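What the Aquifer Under Nurnmont Gives Back

29 December 2022

The town of Nurnmont has no river. The nearest permanent stream, the Sundureo, passes well to the east and loses most of its flow to gravel before it reaches the plain. Everything the town drinks, and most of what its farms spread on their fields, comes out of the ground.

The ground in question is limestone, laid down in thick beds and later broken by faults. Solid limestone holds very little water. The water sits in the cracks, and over time it has widened them, so that a crack the width of a fingernail at the surface may open into a passage large enough to crawl through farther down. Rain that falls on the Kwofie upland sinks through thin soil, enters these openings and moves downhill toward the plain, where a bed of clay stops it from going deeper.

Rainfall on the upland averages 78 centimeters a year. Much of that never reaches the aquifer. Plants take a large share in the growing season, and summer storms mostly wet the soil and evaporate. Recharge depends on the long winter rains, when the soil is already full and the plants are dormant. By April the season is over and the water table stands at its highest. From then until late fall it drops.
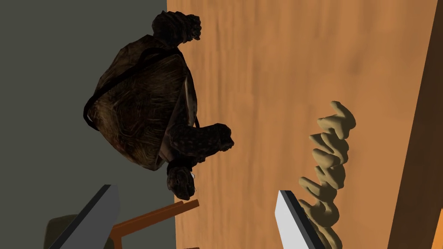 How fast it drops is the question that well owners care about. In a sand aquifer, the level around a pumped well falls gently and evenly, and a neighbor's well will show the effect in a predictable way. Limestone does not behave like that. Two wells on opposite sides of a road may share no connection at all, while a third well much farther off responds within hours because it taps the same fracture. Pumping tests on the plain have produced both results, sometimes on the same farm.

The oldest wells were dug by hand and lined with stone. They reach only the top of the saturated rock and go dry first. The drilled wells that replaced them go down as far as 200 meters. Depth adds storage, but it does not always add yield. Fractures tend to close with depth under the weight of the rock, and a deep hole that misses the open ones will fill slowly however much water lies around it. Drillers working on the plain expect to abandon a share of their holes.

Water quality follows the same paths. A sand bed filters what passes through it. An open fissure filters almost nothing, and muddy water from a sinkhole can appear at a tap a day or two later. The town draws from nine wells, and all of them are watched for cloudiness after heavy rain. When readings climb, the affected well is shut off and the others carry the load until it clears.

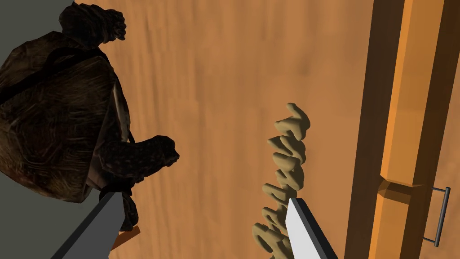

A dark, mottled form with a narrow band across its upper part. Computer rendering.

Hardness is a smaller matter, though it is the one most residents notice. Rainwater picks up carbon dioxide in the soil and becomes slightly acidic, which lets it dissolve the rock. The dissolved calcium comes out again as scale when the water is heated. Kettles and boilers in Nurnmont need descaling more often than those in towns supplied from the Sundureo.

At the lower edge of the plain the clay bed comes to the surface, and the water comes with it. The largest outlet is the Otomance spring, which rises in a shallow basin and feeds a marsh. In a wet winter it discharges 2,000 liters a second. In a dry fall the flow shrinks to a trickle at the lowest lip of the basin. The spring serves as a gauge for the whole system: its flow is a fair measure of how much water stands in the rock above it, and a weak spring in April means a difficult summer for shallow wells.

Pumping and spring flow draw on the same store. Water taken by a well in July is water that would have reached the marsh, though the delay may run to months. Current pumping permits set a yearly volume for each well and take no account of season. A revised scheme would tie summer pumping to the level of the spring, with lower limits once the flow falls below a set mark. The mark itself has not been agreed on. Farms on the upper plain, where the wells are deepest, would prefer it low, and those near the marsh would prefer it high.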